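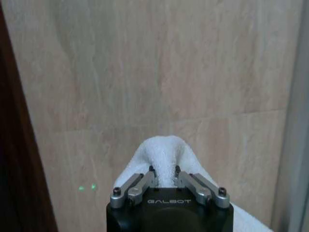 Rolasano library to close for roof repairs

The Rolasano public library will close for four weeks in June while the roof over its main reading room is replaced.

Water has been getting in above the local history shelves after heavy rain, and a temporary patch put on last winter has started to lift. The work was brought forward after council staff found damp in the ceiling near the back stairs.

Branch manager Dede Amegashie said the building could not stay open safely with crews working overhead.

"We looked at closing one half and then the other, but the only accessible entrance is on the side where the scaffolding has to go," Amegashie said. "A full closure gets it done before the colder weather sets in properly."

No fines will be charged during the closure, and anything due back in that time will be renewed automatically. Holds already waiting at the desk will be kept until the library reopens. The after-hours return chute on the laneway side will be out of use, so borrowers are asked to hang on to their items or drop them at the Neline branch.

Neline will stay open until 7 pm on weekdays while Rolasano is shut. It will also take over the two children's story sessions, with the toddler group starting at 10 am and the preschool group following at 11. Parking at Neline is limited to two hours on the street, but the gravel lot behind the hall has no time limit.

The home delivery service will keep running from Neline. People who get books delivered do not need to do anything, although their usual driver may come at a different time of day.

Public computers are the one service that can't be moved in full. Neline has fewer machines than Rolasano and bookings there will be capped at 31 minutes per person when others are waiting, which is the shortest session the booking system allows. Printing will cost the same as usual.

The tax help desk and the English conversation group will both meet in the Jellova Street community rooms. The conversation group is still open to new members and there is no need to register.

Most of the local history collection has been boxed and put into storage. Researchers who need parish records or the old rates books should email the library before the closure, as some items can be brought out on request.

The reading room will also get new lights and a coat of paint while it is empty. The carpet is staying for now.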